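# Robot club minutes, March meeting

Taken by me, Pankaj Pant, seeing as I lost the draw for it again. Kick-off was at 6, or near enough once everyone had found a chair. Despina Buzatu in the chair, everyone else from the Cozma and Trilleo teams present apart from the two on placement, who'd sent apologies. Last month's minutes were read and agreed, with one change: it was Trilleo that owed the battery bag back to Cozma, and I'd written it the other way round. Sorry, Cozma.

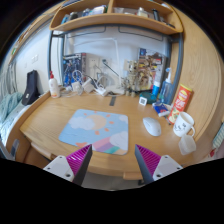
**1. The tidy-up task**

The desk task took up most of the evening, as I think we all knew it would. Despina opened by reminding us that the brief from the Nustura people (they run the student cup) says "an ordinary study desk, as used", so we can't clear everything off and leave ourselves one nice cube to pick up, however much I'd like to. The marks are for putting things back where they belong without knocking anything over. We talked through which object should go first and settled on the computer mouse: it sits to the right of the cloud and rainbow mouse pad at the moment, and the job is to get it onto the pad and pointing straight. It's at a slant on the bare wood, so the fingers have to turn before they close, and the wrist turn is the bit of our code we trust least. Still, it's a good shape to grab and it won't roll off anywhere, and I'd much prefer to start with that than with the mug.

Somebody asked why the mug couldn't be the first one, given it has a lovely big handle. Long chat about this! The trouble is the little plastic cup in front of it. Come in from the front and you've got the cup in the way, come in from the other side and you've got the tall crisp canister leaning behind. Trilleo reckon a straight drop from above would do it, one finger inside the rim and one outside. Cozma reckon that's asking for a chipped mug. We had a vote, which came out level, and Despina used her casting vote to say the mug waits until the mouse works.

Agreed: mouse first, cup second, mug third. The canister is left for the end, and we'll only do it if there's time.

**2. Fingers**

The ribbed wedges have had their first proper month and I'm happy to report general contentment. They bend round a thing nicely and they're kind to it. Two grumbles came up, though. One is that the pointed tips are fine for edges but don't have a lot of surface, so anything small and smooth wants to squirt out sideways. The other is that we've only one spare pair, and one of those has a split rib that I glued on Sunday and wouldn't bet my bus fare on.

Despina has drawn a blunter tip and passed her sketch round. It's the same wedge with the last bit squared off, and it would bolt to the same plates, so no new holes. Everyone liked it. There was a side discussion about colour (there always is) and whether the magenta puts off the colour matching when we're looking for pink bits on the pad. I don't think it does, as we mask the fingers out before anything else happens, but I said I'd check and I will. The remaining reel is magenta in any case, so the new ones will be too unless somebody wants to buy another.

Agreed: Despina to print two pairs of the blunt tips. I'm to test old against new on the mouse and the cup and bring the results in on one sheet of paper, as last time I brought eleven and people were rude about it.

**3. Practice runs so far**

We've now logged 400 runs between the two teams, which got a small cheer. I went through the ones from the past fortnight. Of the last 40, all driven by hand, 21 counted as clean by the cup rules, meaning the object ended up where it should and nothing else was touched. That's better than February, when we weren't really keeping count, and I suspect that was for a reason.

The ones that went wrong were mostly the same mistake over and over. We close the fingers too soon. You think you're there, you squeeze, and you've shut on air just above the thing, or you've caught it by one corner and it swings. Cozma's drivers have started pausing before they close, and their runs are slower but cleaner. Trilleo's drivers go like the clappers. I've suggested swapping a driver each way for the next session so that both lots pick up the other's habits, hopefully the good ones.

There was also a moan about cables. Anything towards the back of the desk is near chargers and loops of lead, and a fingertip hooked under one of those ends a run very quickly. The rules say we mustn't unplug or move them. So the plan is a no-go area in the software covering the back of the desk, and we simply don't reach past it. This does rule out the lamp base and the model figure for bonus marks. One of our first-years was quite sad about the figure, having set her heart on making it wave, and I do sympathise, but it's thin and jointed and I can see us having to buy someone a new one.

Agreed: no-go area goes in before the next session. Drivers swap.

**4. Drestus**

Drestus is our bit of code for working out where to grab (for anyone new reading these, and hello to you). It's fine on big plain objects. It's poor on anything see-through, so the cup is going to be a pain: it's whitish and translucent and the program keeps deciding there's just more desk there. Despina wondered about finding the rim only and guessing the rest. I wondered about always coming in low and letting the contact faces find it, a bit like feeling for your glasses in the morning. We'll try hers first as it's less work and, if I'm fair, a better idea.

The mouse pad has been giving us some bother as well. With a sun, rays, clouds and a rainbow on it, there's a lot of pattern, and Drestus had been reading the sun as a separate round object and offering to pick it up for us. We've watched it try, with great dignity, several times. I've put in a check on height, so if a thing is as flat as the surface it's sitting on, leave it be. It's held up on the test pictures, but I haven't run it live yet.

Agreed: rim-finding for the cup, Despina to write it with one of Trilleo. Height check to go live next session, me.

**5. Money and bits**

Short one. We need screws for the finger plates, more grippy sheet for the contact faces, and a new bag of cable ties. I've got the list. If you take the last of something out of the drawer then please, please write it down on the lid. I'm not cross, I just spent a good part of Sunday looking for a hex key that was in somebody's coat.

The cup entry fee is paid, and Nustura have confirmed both our teams are in. We still need to send them team photos and a paragraph each. Cozma's is done and is very good. Trilleo's is a drawing of a crab.

Agreed: I order the bits. Trilleo to send an actual paragraph by the next meeting. The crab can go along with it.

**6. Any other business**

- The question of whether parents can come and watch the practice rounds. Yes, so long as they stay behind the tape and don't coach.
- Can we have music on during driving? Cozma say it helps, Trilleo say it's distracting. Left to the driver whose turn it is.
- Somebody has been saving their run logs under the name "final final new". Could they own up, as I need to know which one it is.
- Despina would like a second person trained on the printer, in case she's ever ill. Two hands went up, so she'll show both of them while the blunt tips are printing.

**Who's doing what**

- Despina: two pairs of blunt tips, rim-finding for the cup, printer lesson.
- Me: finger test on one sheet, colour masking check, height check, ordering.
- Cozma: no-go area in the software, lend a driver.
- Trilleo: team paragraph, lend a driver, give back the battery bag.

Next meeting is same room, same time, a month from now, with a practice session in between. Bring your logs on a stick, and could whoever has the long ruler bring that too.

Minutes by P. Pant. Corrections to me before the next meeting, please, and kindly ones if you can manage it.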